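Search this site Search Menu
November
By Mohammed-Awal Laryea, Residents' Services
3 min read

Changes to evening opening at the Drerville Community Centre

The Drerville Community Centre will extend its evening opening hours from the first week of November. The building will remain open until ten o'clock on four evenings a week, and the Baidoo Room, until now reserved for daytime classes, will be available for regular bookings by local groups.

The decision follows a survey of members carried out over the summer. The centre received 2181 replies, a higher number than in any previous year. Many of those who responded work during the day and had asked for activities which begin after seven. Others, particularly those living on the Fukgate side of the town, wrote that the last bus left too early for them to stay to the end of a session. The centre has raised this with the bus company, and the number 42 will now make a later return journey on weekday evenings. The stop is outside the main entrance. Passes issued by the centre for the daytime service will be accepted.
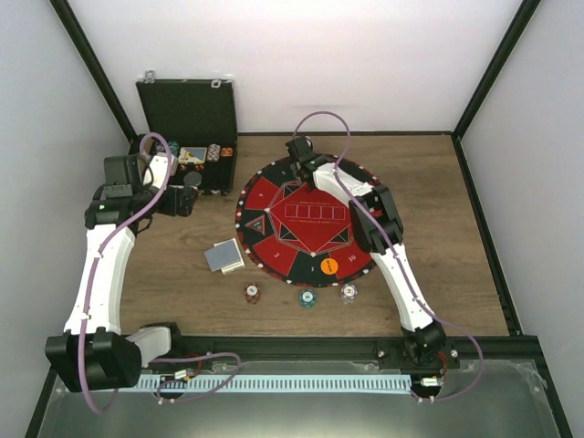 Evening groups wishing to use the Baidoo Room should apply in writing by the end of the month. Priority will be given to groups that already meet in Drerville and have outgrown their present rooms. The charge for an evening is 55 pounds, reduced to 42 for groups that do not charge for entry. Card and board game clubs are welcome under the same terms as any other group and may bring their own equipment, such as a round poker mat in red and black with its places for five cards marked out in the middle. Play for money is not permitted anywhere in the building. Groups are asked to leave the room as they found it and to return the key to the front desk before closing.

The kitchen will stay open for hot drinks until nine. Meals will not be served in the evening for the present, although this will be looked at again in the spring. Groups may bring cold food, provided that it is cleared away at the end of the session. The hall can seat 53 people for talks and film showings, and the limit applies to evening events as it does to those held during the day.

Bookings will be handled through Jullix, the system already used for the daytime programme. Members who have an account need not register again. Those who would prefer to book in person may do so at the front desk on any Tuesday — the desk will be staffed until half past eight.

A printed timetable will be sent to all members with the next newsletter. Copies in large print are available on request. Groups with a standing daytime booking will keep their present times and need take no action.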